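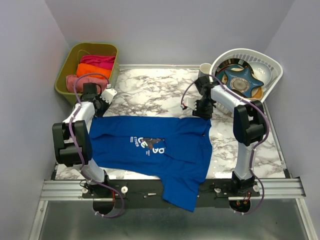
Ticket 2436
Subject: When does a fold count as a fold? Also, sleeves over the front rail
Opened by: Cuiping Kang
Assigned to: Damian Rainer
Area: Bimanual cell, garment tasks
Priority: Normal
Status: Closed, practice note updated

Cuiping Kang, Friday, January 26, 2024, 9:12
Hi all! I'm checking T-shirt episodes against the Skuvbridge practice note and I keep getting stuck at the same two spots. I love how far this task has come, so I'd like us to get the rules straight before we record the next batch.

First, section 4 says the shirt must start "fully on the work surface". On a lot of the blue shirt runs a sleeve hangs over the front edge, down onto the black mounting plate. Do I reject those?

Second, the note says to mark the start of a fold "when the fabric is folded". Yutong and I labelled the same 100 episodes separately and we agreed on 87. Nearly all the rest came down to that one line. She marks first contact, I mark the moment a layer lies over another.

Damian Rainer, 10:05
Great catch on the labels, and 87 is better than I would have guessed with wording that loose. Can you tell me which episodes have the sleeve over the edge at the start, and which ones get there partway through? I think those are two separate problems.

Cuiping Kang, 10:41
Went back through them. Mostly partway through. The shirt lies sideways, hem to the left, and the near sleeve ends up over the edge once the arms are working on the far side. Only 3 had it hanging from the first moment.

Damian Rainer, 11:20
Perfect, that helps a lot. Proposal:
Sleeve over the edge at the start: reject and reset. The operator can fix it in a few seconds.
Sleeve over the edge during the run: keep it, tag it "overhang". A policy has to learn to get out of that spot, and I'd be sorry to throw away good recoveries.
Sleeve or hem touching a cable or a base knob: stop the run. No exceptions.

Jocelyn Desjardins, 11:34
Yes to all of that, and please put the third one first in the note! The cables loop down below the front rail on both sides and the cloth is right there beside the bases. I'd also like the operator to look at the cable ties before each session. It's a quick look from left to right and I'm happy to add it to the start sheet.

Yutong Ren, 12:02
On the fold label – I'm fine with switching to Cuiping's way. First contact is easy to spot but it also picks up every failed grab. Could we keep contact as its own label, though? The grasp people at Ortner asked for it and it costs us very little.

Damian Rainer, 13:15
Love it. Two labels then: "contact" and "layer over". Draft wording for "layer over": the first moment at which a section of the garment rests on another section, not counting wrinkles. Wrinkles across the body of the shirt don't count, however deep they look.

Mathias Ammann, 13:48
Jumping in from the scene side. Do the bin and the basket in the rear corners have to stay identical between episodes? I've been moving the dishes a little between runs because I thought variety was good.

Damian Rainer, 14:10
Variety is good! Just do it between blocks and write it in the log. Keep both containers in their corners and leave the arms room to reach the shoulder end without brushing a plate. If a gripper touches the basket, tag it "scene contact" and carry on unless something moves.

Cuiping Kang, 15:26
Relabelled a first handful with the new wording and the two of us matched on every one. So much quicker, too. I'll redo the rest next week.

Damian Rainer, 15:50
Wonderful. Note updated, section 4 rewritten, Jocelyn's cable rule at the top. The Galter team will switch over in February. Closing this one. Please open a new ticket for trousers, as I already have opinions about trousers.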